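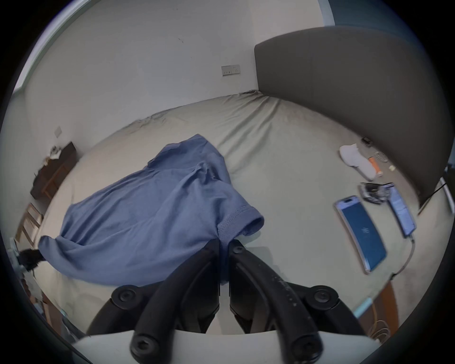

Appel à participants : rangement de chambre et pliage de linge

Tirar recherche des participants majeurs pour une étude sur les gestes domestiques courants. Les séances se tiennent en janvier, dans une chambre meublée : lit avec drap-housse, tête de lit rembourrée, prises murales accessibles.

Tâches demandées
Ramasser et plier des vêtements posés sur le lit (T-shirts à manches courtes, chaussettes).
Regrouper les petits objets laissés sur le drap, téléphones et câble de charge compris.
Retendre le drap-housse, côté mur et côté tête de lit.

Chaque participant effectue 3 séances de 2 heures environ, pause comprise. L'ordre des tâches est fixé par le protocole et remis à l'arrivée.

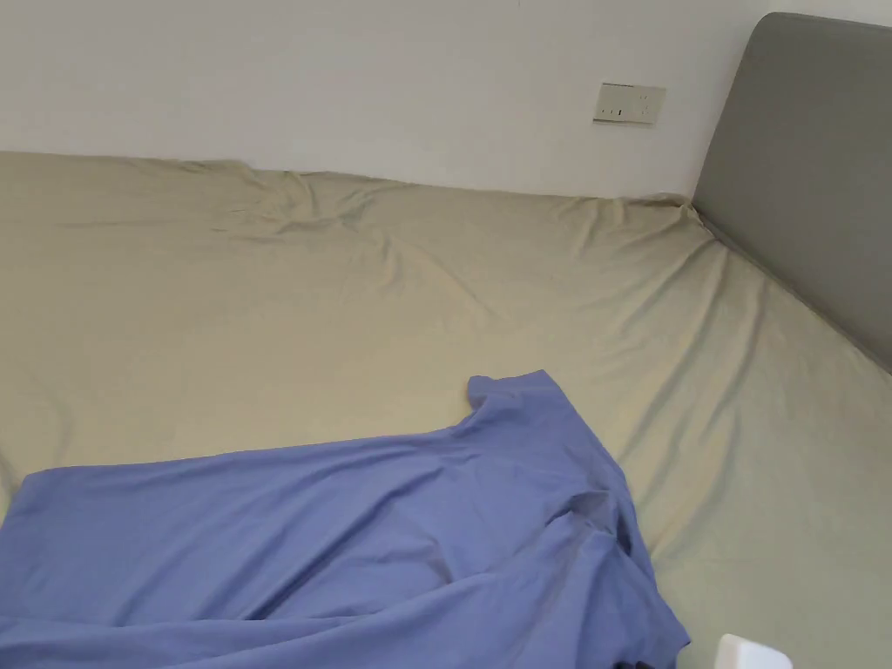

Le pliage se fait à plat, directement sur le matelas. Aucune méthode n'est imposée, mais la même doit être conservée pendant toute la séance. Les plis du drap sont repris en fin de tâche, vêtement retiré.

Conditions
Pouvoir se pencher au-dessus d'un lit et travailler debout.
Absence de douleur au dos ou au poignet.
Compréhension de consignes écrites en français.

Indemnité : 164 euros, versés après la dernière séance. Groupes de 4 personnes au maximum, passage individuel.

Candidatures à adresser à Samuele Ruggiero, étude Trunwood, avec les disponibilités (matin ou après-midi) et un numéro de téléphone.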